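Reading time: 4 min

Last updated Dec 23, 2021

Progress report to the Grakside fund: upkeep and repair of the bench arm cell

Prepared by Tane Whitelaw, with maintenance notes from Kadir Yalçınkaya

This report covers the second half of the grant period. The first half dealt with buying the arm and building the bench, and you already have those papers. Since then the money has gone to keeping the cell running, replacing worn parts, and changing the bench layout for the appliance tasks in the Plekero work plan.

Running time

The arm logged 2,117 hours by the close of this period. Our service plan calls for a full check of the joints and brakes at 3,000 hours, and at the present pace we will not reach that before the next report. Kadir does a shorter check every week. He wipes down the wrist, looks at the finger mounting screws, moves each joint through its range at low speed, and listens. The results go in the bench log.

We lost 20 working days to stoppages. Most of that was one fault, described in the next section. The rest was small: a blown fuse in the supply cabinet, a controller update that had to be rolled back, and a wait for fingers from Mac Suibhne when the first set arrived with the wrong hole spacing. They replaced the set at no charge, but we paid the return shipping.

Gripper fault

The gripper began to report a false grasp with nothing between its fingers. At first it happened a few times a shift and cleared with a restart. Later it would not clear. Kadir swapped the cable, then the connector at the wrist, and the fault stayed. He took the gripper off and found that the clamp holding one finger had worked itself out of square, so the finger bound slightly on closing and the motor current rose as if it had hold of something.

The clamp was replaced and the screws were set with thread lock. We also lowered the closing speed. After the repair we ran 324 open and close cycles with the gripper empty and had no false reports. The old clamp has been kept in case Mac Suibhne asks for it.

One finding for the budget: we had no spare clamp on hand, and the delivery took longer than the repair. Two spares have been ordered under the parts line.

Bench changes

The aluminum bench is unchanged, but the layout on top of it has been reworked for the microwave tasks. The microwave now sits at an angle on a marble-pattern sheet laid over the slats. The sheet gives a surface closer to a kitchen counter, as the work plan asks for. The approach position for the gripper had to be taught again after the move, and the low travel limit was raised slightly to protect the finger tip.

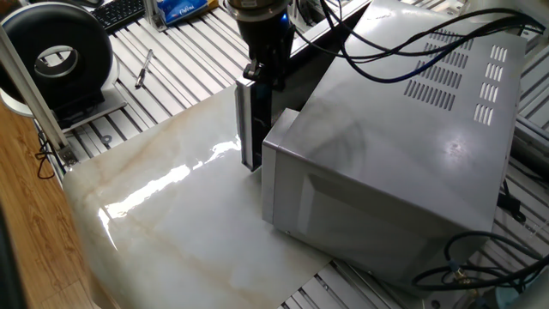 Gripper lowered beside the microwave on the marble-pattern sheet.

Two matters are still open on the bench.

The sheet is very glossy and throws back a strong glare from the room lights. It also lifts at the left edge. Kadir wants to try a matte sheet of the same size before we change any lighting. If that does not lie flat either, we will fix the edge to the bench. The cost is small and can come out of consumables.

Cables need proper routing. There are black cables looped over the top of the microwave and another coil lying in front of its base. Zullar has quoted for clips and a short cable tray that fit the bench slots. I would like to accept the quote in January. Until the tray is in, the operator checks the cables by hand before each run and the arm stays at reduced speed near the appliance.

Staff and training

Kadir remains the only person trained to remove the gripper. This was a problem during the long stoppage, when he was away for part of it and the work simply waited. I will take the same training next period, and the written procedure is being brought up to date. The draft covers removal, refitting and the zero check. The section on the wrist connector still has to be written.

Spending

Parts and repairs are slightly over plan on account of shipping and the spare clamps. Consumables are under. We ask for your approval to move the unspent consumables money to parts, less what is needed for the new sheet. No increase in the total is requested.

Next period

Install the cable tray and return the arm to normal speed. Fit and test the matte sheet. Finish the gripper procedure and complete my training on it. Resume the appliance tasks at the full weekly hours, with the next running-time figure reported to you at the usual point.

We use cookies to remember your settings on this site. By continuing to read you accept their use.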